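Okay, I finally finished my deep dive into herringbone and I need to talk about it. Thread!

1/ Short version for anyone who only knows it from coats: herringbone is a twill that changes its mind. The diagonal runs one way, then flips and runs back the other way, over and over, all across the cloth.

2/ The flip is the part I love. In a true herringbone there's a tiny break where the diagonal turns, so the two sides don't quite meet. If they do meet in a clean point, weavers call it a pointed twill or chevron. I mixed these up for years!!

3/ I got into this through the Skatton weaving room, where I've had a corner loom since March. My first warp was 810 ends of black cotton. Threading it took me so many evenings that I started dreaming in heddles.

4/ And then I found a mistake 2 threads from the middle. Of course I did. (You can undo it. You will not enjoy undoing it. Put a podcast on.)

5/ Black and white is the best way to learn, by the way – dark warp, light weft, and every slip shows up right away. Gray on gray hides everything, lovely for wearing and terrible for learning.

6/ Scale changes the whole mood too. Wide stripes look like a parquet floor. Tiny ones go almost gray from across the room, then jump out at you when you get close. I could stare at the tiny ones all day.

7/ Zigzags in black and white, with some folds in them: 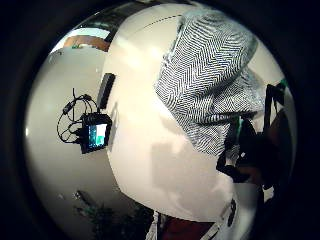
Black and white over cream. Look how the stripes bend!

8/ If you want to try it, the Dasley pattern sheets are where I started. Four shafts, nothing fancy, and the drafts are printed big enough to read without squinting. The Sithole one with the uneven stripes is next on my list.

9/ Current project is a scarf, 100 inches long before the fringe, because I like a scarf that goes around twice and still has opinions. I'm at 1,489 picks and yes, I'm keeping a tally on the wall – it's so satisfying!

10/ Tell me your favorite twill. Houndstooth people, you are welcome here too.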